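Home | News | Minutes | Members | Contact

Dallum Fruit Club
Minutes of the meeting of 5 October 2026

Chair: Phyllis Hollis
Minutes written by: Lưu
Apologies: received from Dorothy Haworth for the first part. She joined during item 3.

1. Minutes of the last meeting

The minutes of the September meeting were read and accepted with one correction. In item 4 the price of the paper bags should be 70 dollars and not 79. Lưu apologized for the mistake, it was made in the typing.

2. Money

The balance of the club account is 758 dollars. Last month it was 735 dollars. The difference comes from the sale of jam, after the jars were paid. Phyllis asked if we should now buy the second cooking thermometer. It was agreed to wait until the hall rent for winter is known.

3. The tasting table

This item took most of the evening. Several members feel that the table at the September tasting was difficult to use, and that people did not know which fruit they may eat and which fruit is only for looking.

Phyllis proposed that the green cloth is used again for the citrus evening. It is bright and the orange color of the mandarins is easy to see against it. One member would prefer white, as in former years, but white shows every drop of juice and must be washed each time. The green cloth was agreed.

Then the plates were discussed. The club has the pale round ones with the low rim, and also the deep bowls from Ideck. The bowls are heavy and a peeled mandarin sits too low in them, so that visitors must bend over the table. The shallow plates were preferred.

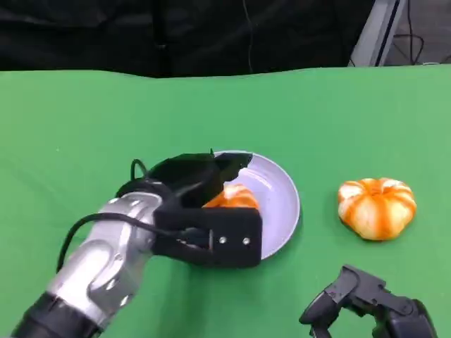
Dorothy Haworth arrived at this point and asked if every mandarin should have its own plate. The opinions were different. If all the fruit is on plates, the table becomes full very quickly, and there is no place for the score cards. If all the fruit is on the cloth, it is not nice to eat. It was agreed that fruit for tasting goes on a plate, and fruit for comparing the shape and the segments can lie directly on the cloth, with a good space between.

Mandarins are to be peeled not earlier than one hour before the doors open. The white threads should stay on. Dorothy reminded us that last year they were cleaned off completely and the segments became dry before the evening was finished.

Action: Lưu will wash and iron the green cloth. Dorothy will write new labels in larger letters.

4. Citrus evening, order of fruit

We will order from Jeditau as before. Three boxes of mandarins were agreed. Lemons will come from members who have trees. Phyllis asked that nobody brings fruit with stickers still on it.

5. Other matters

The key of the side cupboard is missing again. Whoever has it, please return it to Phyllis.

The knives need sharpening. No decision was made.

Next meeting: same room, same time. Please bring your own cup.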